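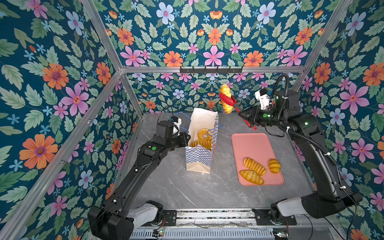
Cell 2, bakery bagging task. Left arm on the bag, right arm with tongs and croissant.

Ticket: Right gripper releases tongs during teleoperated demos
Product: Rister two-arm cell, Hamdy recording software
Site: Plisance
Opened: June 2023
Priority: Medium
Status: Closed

Problem as reported
Operator drives both arms by remote control to record demonstrations of packing baked goods into a paper bag. The left gripper holds the side of the bag. The right gripper holds red kitchen tongs and moves items from the pink tray. During the lift, the right gripper opens slightly and the tongs rotate in the fingers. In 22 episodes the item was dropped before it reached the bag. The left arm is not affected.

Checks at site
Finger pads cleaned and refitted. No change.
Arms swapped between leader channels. The fault stayed with the right leader handle.
Status lights on both arms stay green during the fault. No error code in the controller log.
Camera on the right gripper re-seated. Not related, but the mount screw was loose.

Support reply 1
Please send the raw command log for one failed episode, along with the matching joint log. Do not trim the start. We need the handle position before the first grasp.

Site reply
Logs uploaded. Episode length is 3000 steps. The drop is near the end of the lift.

Support reply 2
The follower is tracking correctly. The gripper command itself drifts open by 3 percent while the operator holds the trigger closed. With bread held directly in the fingers this would not show. With tongs it does – the handles are springy and push back as soon as grip force falls.

The trigger sensor on the right leader was last zeroed in March. Run the Drelberg calibration routine on that handle with the trigger fully released, then fully closed. Set the gripper deadband to 200 counts at the closed end.

Site reply
Calibration done, deadband set. Recorded a full session with croissants, rolls and the scored loaf. Tongs did not slip. The loaf is still hard to get past the bag handle, but that is an operator matter.

Resolution
Trigger sensor offset on right leader handle. Failed episodes to be marked as excluded in Hamdy and left out of the training set. Do not delete the raw logs.

Open item
Request for a drift warning at session start moved to a separate ticket.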